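Cavlow Mending and Clothing Exchange
Minutes of the July meeting, held in the back room at Flaltitz Hall

The meeting opened a little after seven, once the kettle had boiled and everybody had found a chair. The minutes of the last meeting were read and accepted with one correction: the sum paid for thread and buttons was 801 dollars for the year, not 800. Thanks were given to the member who spotted it, and who also brought the plum cake.

Sorting the donations. We had a good long talk about the piles, as we seem to every summer. It was felt that shirts, jackets and other tops ought to be hung up as soon as they come in, because they crease so badly in the sacks and then somebody has to spend a whole afternoon ironing. Trousers and knitwear can go on being folded. Agreed that the sorting table stays where it is until the fall, although two members would still dearly like it nearer the window – the light really is much nicer there.
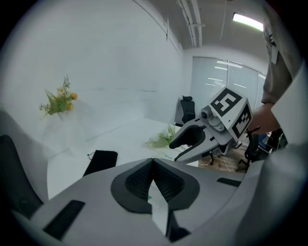

Photo: Cavlow Mending and Clothing Exchange

Tags. Some garments have been going out on the rail with no tag at all, and others with last season's tag still pinned on, which has led to a few muddles over sizes. After some friendly back and forth we agreed to write the size first and the date of arrival second, in pencil, and to take the old tag off before the new one goes on. The Unlow group has offered us their spare box of tags and we were very glad to say yes.

Rails and hangers. The quote from Sveinbjörnsson for new rails came to 955 dollars with delivery. Most of us thought this fair but rather a lot all at once, so we will ask whether they would let us take half now and half after the winter sale. Hangers are short again. Please look in your closets at home!

Repairs. There are 5 coats waiting for linings, and the sewing table would be grateful for an extra pair of hands.

Any other business. The side door is sticking and needs a good push. The next meeting will be in the same room at 7:15, and soup will be provided.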